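From: Villads Holst
To: Lalura members list
Subject: Re: working outside in May

Rattana Wattanapong wrote:
> Does anybody use a glass table on the terrace for office work?
> My mouse jumps all the time.

Dear Rattana,

I have the same trouble. My table has a round top of rippled glass, and my white wireless mouse does not like it. Papers lie well on it, also the thick stack, but the pointer goes where it wants. 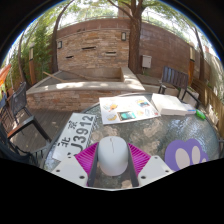
Guðlaug Bergmann wrote to me that a sheet of plain paper under the mouse is enough, if you tape the corners. She has worked so for 43 days and bought no mat.

I will try it this week. If the wind takes the paper, I will order the cork mat from Mivance, the one of 80 grams.

With kind regards,
Villads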